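Notes after the river concert

11/7/24

I want to write down some thoughts about the concert before I forget the order of it. My memory for music is good, but my memory for evenings is weak, and already I am not sure if the slow piece came before the interval or after it.

The programme was called Meluseo and it was made by two women, Ludmila Hrubý, who composes and plays the cello, and Alžběta Říha, who works with recorded sound. The hall was the old grain store at Tramo, where they do theatre in the winter. There are 235 seats and I think nearly all of them were taken. I came by bus and I was early, so I sat in the foyer and read the programme two times. It was printed on grey paper with a grey ink, a beautiful choice and a difficult one for my eyes.

The idea of the evening is simple to explain. Říha spent most of September recording the floor of an old ballroom, the one in the Štěpánek house, which is closed for repairs. She recorded the boards when people walked on them, when the heating came on, when it rained on the roof and the whole room moved a little. Hrubý then wrote music for cello, two violas and a harmonium that answers these sounds. Sometimes the floor plays alone. Sometimes you cannot tell if you hear the floor or the bow on a very low string.

I must say I was afraid of it. I have been to many concerts where somebody has recorded a door, and afterwards we all agree politely that it was interesting. In the first ten minutes I was looking at the ceiling. Then came a passage where the two violas hold one note, a little out of tune with each other, and under them a single board makes a long, tired sound, like a person who sits down after work. After this I did not look at the ceiling again.

My grandmother had such a floor in her kitchen. We children knew which boards to avoid when we came home late, and she knew that we knew, so she listened for the silence in the wrong places. I had not thought about it for years. Maybe this is a cheap way for music to move a person, through the kitchen of the grandmother, but I do not mind it. 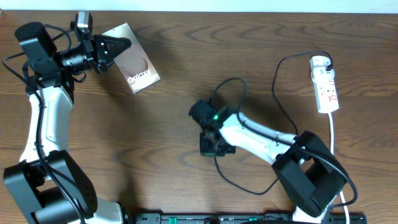 Wavy grain and knot-like swirls in a brown tabletop.

The second half was less clear to me. There is a long section called Plastadier, and I could not learn from the programme what the word means. The harmonium plays the same four chords while the recordings become faster and more crowded, until it is like a whole dance in the room with no dancers. As a picture in the mind it is strong. As music I found it too long by a third. The man beside me had his eyes closed and his colour was good, so I suppose he enjoyed it.

I also had some trouble with the loudness. The speakers were placed behind the last row as well as on the stage, and when the footsteps came from behind, several people turned their heads. It is a good effect the first time. By the fourth time I was listening to the speakers and not to the steps.

But Hrubý's playing I could hear every evening. She has a dry, plain tone, with almost no vibrato, and she lets the end of a note be a bit ugly if it needs to be. In the last piece she plays for some 200 bars without a rest (I did not measure, a student of hers told me this at the coat rack) and it never felt like an exercise. The recording at the end is only the empty ballroom at night. The lights stayed down, and we did not know if we should clap. I liked that we did not know.

Afterwards there was a short talk with both artists. Someone asked Říha if she had changed the recordings by computer. She said she had cut them and made some of them lower, but she added no echo, because the ballroom has enough of its own. Hrubý was asked what she will write next and she answered, "Something short." Everybody laughed, and I believe she meant it seriously.

They sold a recording by the door, in an edition of 100 copies. I hesitated, went to find my scarf, and when I came back the box was empty – my own fault. A friend has promised to lend me hers. I would like to hear the second half again at home, at a lower volume, and see if I was unfair to those four chords.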